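Sorting the shirt pile before winter

I have put off the clothes for most of August. The bottom drawer of the chest from Studever stopped shutting in spring, and since then I have been pushing it in with my knee and leaving it at that. On Friday morning I finally emptied it.

Most of what came out was long-sleeved tops. I counted 27, which is more than I would have guessed and far more than I wear. Some were easy to let go. Two had holes at the elbow, and one I bought in Wisesgate for a walking holiday and have not had on since.

The trouble with long sleeves is that they tangle. A T-shirt dropped in a drawer stays more or less a T-shirt. A long-sleeved top wraps one arm round itself and the other round its neighbour, and when you pull it out you get a knot with a collar somewhere inside.
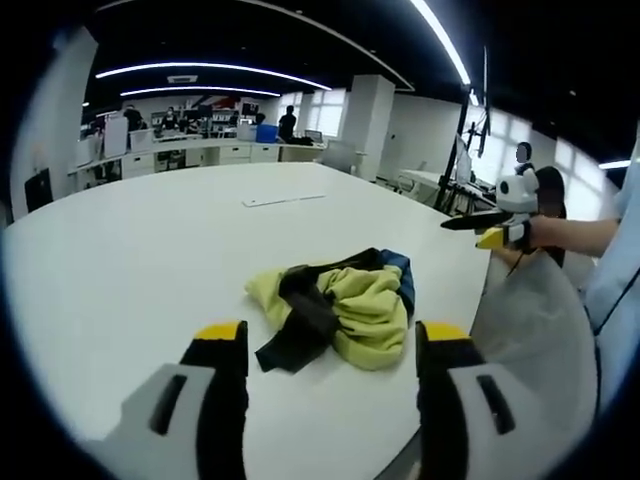
I used to tackle this by holding the top up by the shoulders and shaking it. It works with a thin cotton one. With anything heavier the sleeves stay twisted, and you have to lay it down anyway, so now I go straight to the table. A big table makes a real difference. I did ours at home on the bed for years and the duvet kept sinking under my hands, so nothing ever came out square.

My order is this. Find the collar first and pull it clear of the rest. Then take one sleeve and draw it out from the shoulder to the cuff, smoothing as you go, and leave the body alone until that is done. Then the other sleeve. The body comes last, and by then it has mostly sorted itself out.
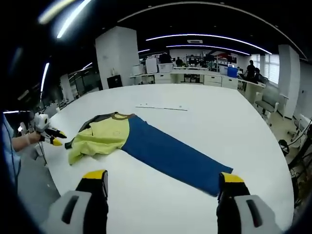

One sleeve out, the body still to do.

Multi-coloured tops are easier than plain ones, I find. If the sleeve is a different colour from the front you can see at once which bit you have hold of. With a plain navy one I have folded the back over the front and only noticed when I put it on.

Jade Li, who I used to share a flat with, rolls hers and stands them up in a box. I tried it for a month. They looked neat, but the collars came out bent, so I went back to folding in thirds - sleeves across the back, then bottom to top.

The ones I am not keeping have gone in a bag for the charity shop in Iltholm, which takes clothes until four. The drawer now shuts with one hand. Jumpers next, but they can wait until it gets colder.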